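Serving ware notes, April, bench by the ducts, 4:30 pm

Picking this up from where I left it before lunch, when I had the Pakus samples all over the place and couldn't think straight. I've cleared most of it away now and the job for the afternoon is the drinks set: one tray, one board, one cup. Ingvild Fjeld wants a decision on what goes into the Mestden order and I keep changing my mind, so I'm writing it down this time.

Tray first. We had the gray one and the navy one, and I went with the navy. The gray is a perfectly good tray but everything I put on it looked like canteen food (sorry, Ingvild, I know you picked it). The navy is wide and shallow, and the dark rim does a nice job of tidying up whatever you set down inside it. It does show dust. I wiped it twice before I started and I'll want to wipe it again before anyone comes to look.

Then the board. I love the board! The rounded ends are what sold me, they soften the whole thing and they don't dig into your palm when you carry it. I tried it inside the tray, flat down, and I tried it on top, and on top is better — you get that warm brown against the blue and you can get your fingers under it. Ingvild tried to slide it around with one finger and got it to move more than I'd like. Maybe felt dots underneath, maybe a thin cork strip. Gelletti do a cork strip in a roll that we still have some of in the drawer, so I'll try that before ordering anything.

The cup took the longest. Imai sent two, a smooth straight one and the faceted blue one, and I was so sure I'd want the smooth one. Nope. The smooth one disappeared on the board. The faceted one picks up light from every direction and changes as you walk past the bench, and I caught myself walking past it on purpose. Where to put it is another matter. In the middle it looked like a trophy. At the right end it was in the way of your hand. Left end it is, with the rest of the board kept open for a cookie or a slice of something. 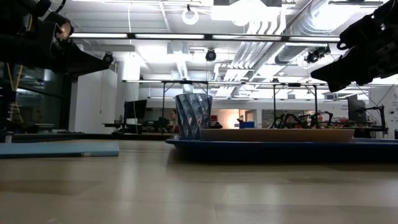 Navy tray, board on top, faceted cup at the left end. Blue foam pad still out on the table.

I like how much the overhead lights do to the cup, but they're doing a lot to the tabletop too, so I want to see the set again in the front room with the lamps before I say anything final about color. Pale blue in here could be plain gray in there.

Still to do:
Cork strip under the board, then the one-finger test again.
Ask Imai if the 50 price holds or if we have to go to 1000 to get it.
Put the smooth cup back in its box with the slip.
Foam pad back on the shelf.

Ingvild, if you read this before I'm in, please leave the cup where it is. I want to look at it fresh with a coffee.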